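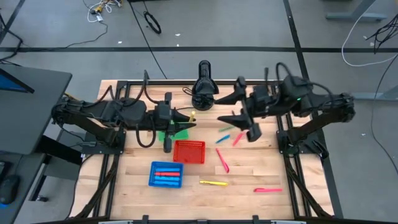
Unit 5: Two-arm sorting, lab handout

The lab task for this unit is color sorting with two arms on a shared table. Each team records its own demonstrations, trains one policy, and runs it on the bench for grading. The parts are plastic baskets in red, green and blue, and a set of loose markers in mixed colors. With the baskets left of center and most of the loose markers to the right of them, the right arm has the shorter reach to the markers and the left arm has the shorter reach to the baskets. Plan the split of work from that layout. A policy that sends one arm all the way across will spend most of its time waiting for the other to clear.

5.1 Setup

Home both arms before touching the parts. Start the Dikska logger, then the arm controller, in that order. If the controller comes up first, the logger misses the opening joint states and the episode will not load later. Check that no cable loop hangs below the wrist when the arm is at home.

Scatter the markers by hand and do not line them up. Pens lying parallel to each other give a training set that fails as soon as one of them is turned. Leave some close together, as the graded layouts do.

5.2 Grasp rules

Pick across the barrel, near the middle. A grasp near the cap is allowed only if the marker is going to be held upright. Fingers close at the slow setting for every pick. The fast setting is for empty moves.

A marker counts as sorted when it lies fully inside the basket and the gripper has opened and backed off. A marker resting on the rim does not count. Pink markers go in the red basket. Yellow markers have no basket and stay on the table; moving one costs a point, but touching one does not. 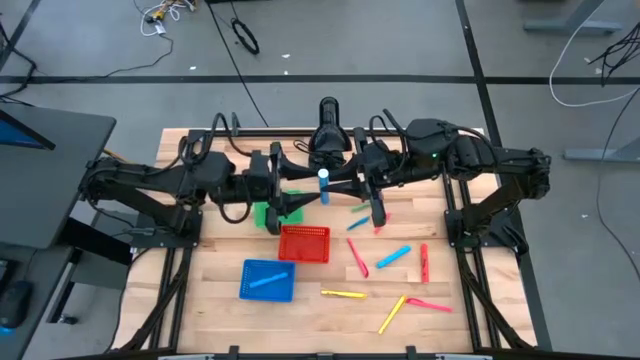
5.3 Sharing the middle

Most failed episodes last term came from both grippers entering the center zone together. Use the lock in the Gelusine library. An arm requests the zone, waits for the grant, and releases it once its wrist is back over its own side. Do not shorten the release distance to save time. The Lapiņa team did so in the June run and had 13 contact stops in one session.

Handing over a marker between arms is optional. If you use it, the receiving gripper must close before the giving gripper opens, with both arms stopped.

5.4 Data

The shared set holds 871 episodes. Of these, 465 are clean, and 104 are marked as retries, where the arm missed and picked again. Keep the retries in training. Drop the rest unless you have watched them yourself. File names follow the Brenano format given in Unit 3.
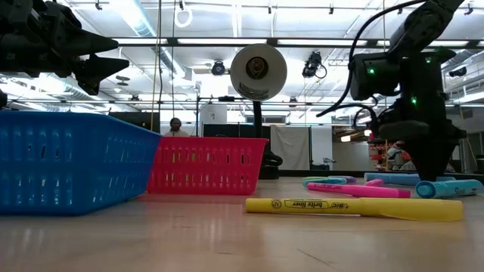

Each team adds its own episodes on top of the shared set. Record from every view you plan to use at test time. A low view near the table separates marker barrels poorly when one lies behind another, so do not rely on it alone for choosing a target. Use it for finger height.

5.5 To hand in

Trained policy and config file
Episode list, with retries marked
One page on failures: what the arms did, the joint log for that stretch, and your best guess at the cause

Questions about the controller go to Kaisu Oksanen during lab hours. The bench closes at 6 p.m. Park both arms and cap the markers before you leave.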